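Tips for teaching a robot arm to handle your clamps

I keep my clamps in a heap at the end of the bench, and last July I decided the arm could be the one to pass them to me. It's a secondhand Visser, and I teach it two ways: I grab it and push it through the motion, or I sit down with the remote and drive it. Both work, and both went badly until I picked up a few habits.

Start with the clamp in the same spot every time. A strip of masking tape on the bench is plenty. Once the arm gets that one right, move the clamp a little and show it again (I did 400 runs before I moved mine at all, which was way too many!).

Open or close the screw to the same place before each run. A C-clamp changes its balance as the screw travels, and a grip that felt solid on the last try can let the whole thing swing on the next one.

Go for the frame and leave the screw alone. The threads chew up soft finger pads, and the sliding handle flops around whenever you least want it to.

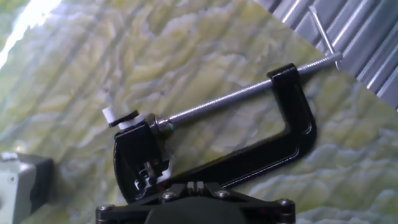
With a C-clamp I come in low and get the fingers on the frame near the jaw, with the screw running off at a slant. Then I stop and count to 2 before lifting. That little wait matters more than I expected — without it my lifts got jerky, and the arm learned every jerk.

Faisal Farooqui wrote in to say he'd throw out the jerky runs altogether, even if it means starting over, and that he gets further on a small pile of calm ones than he ever did on 700 rushed ones. He also does all his pushing by hand and saves the remote for the last few inches, where his own arm tends to bump things.

I've come around on tossing the bad ones. I still like the remote for the whole trip, though, mostly for my shoulder's sake.

Last thing: take a break every 4 runs or so. Tired hands drift, and you'll be teaching the drift too. Wipe the finger pads while you're up, and put the remote somewhere you won't sit on it.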